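Jedness planner learns to be patient with drawers

8 June 2024

The small software company Gikemia has released a new version of Jedness, its motion planner for robot arms. The main change concerns a task which looks simple and still gives trouble to many teams: opening and closing a drawer without pulling the whole piece of furniture across the table.

The release was prepared during May and is now available to all users who have a licence for the earlier version. Existing projects can be opened in it, but the settings for contact force must be entered again by hand. The company says that an automatic conversion was tried and then removed from the plan, as the old values had a different meaning and would have been misleading.

In the earlier version, the planner treated a drawer like any other object. It calculated a path for the hand, closed the fingers and followed the path to the end. If the real direction of the drawer was a few degrees different from the expected one, the arm continued to pull along the wrong line. The drawer then became stuck, or the fingers slipped off the edge.

The new version works in short steps. After each step it compares the position of the hand with the position which was planned, and from the difference it makes a new estimate of the direction in which the drawer can slide. The rest of the path is then planned again. A step can be made longer when the estimates agree with each other, so the movement does not stay slow until the end.

"We had a good planner for free space and a rather stubborn one for contact," said Tincuța Pană, who leads the work on Jedness. "With a drawer you do not need much force. You need to notice early that you are pulling in a wrong direction."

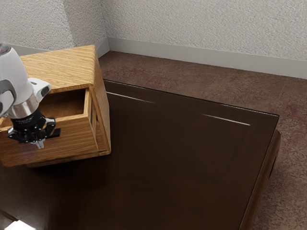 Mawuli Ackah

The development was done mostly in simulation. A wooden box with one drawer stands on a dark table, and the arm has to bring its black gripper to the front of the drawer before any contact planning can begin. The team kept the furniture simple on purpose. What changes from one run to the next is mainly hidden from the eye: the friction in the drawer, the weight of the box, and a small error which is added to the position reported to the planner.

For the final comparison, 2316 runs were made with the old planner and the same number with the new one. Each pair of runs had the same starting position and the same error. A run was counted as failed when the drawer did not reach the requested opening, or when the box moved more than 8 millimetres on the table. Gikemia has not published the complete results yet. It says that the new planner failed less often in all groups of runs, and that the improvement was smallest where the friction was very low. In those cases also the old planner did reasonably well.

The perception part has received smaller changes. Jedness can now accept a drawer which is already partly open at the beginning of the task. Before, the program expected a closed front, and an open compartment was sometimes taken for a separate object standing before the box. Users had to close the drawer first or to correct the model themselves. Now the inner space and the front panel are kept together as one part, and the planner asks how far the drawer is open before it chooses where to place the fingers.

There is also a new tool for looking at failed runs. It shows the planned line and the line really followed by the hand, one over the other, and lets the user move through the run step by step. According to Ms Pană, this tool was first written for the team only, and it was added to the release after several testers asked for it.

One of the testers was Zaltby, a company that builds storage units for laboratories. Its engineers used a trial copy for three weeks and reported that the planner was sometimes too careful near the end of the movement, where it made many very short steps for no visible benefit. The limit for the shortest step was changed after this report. They also asked for support for drawers with a latch, but this is not included. A latch needs a push before the pull, and the present method can only estimate one direction at a time.

Time is still a weak point. Planning again after every step costs about 2000 milliseconds over a full opening on an ordinary office computer. For laboratory work this may be acceptable, but for a packing line it is probably too much. The company is working on a version in which the next step is calculated while the arm is still moving.

Doors with hinges are the next subject. The estimate must then describe a curve in place of a straight line, and some first tests were done under the internal name Boonchu. No date is given for this part. The new manual for Jedness has a separate chapter about drawers, with the values used in the simulated runs, and users can send their own failed runs to the team through the support page.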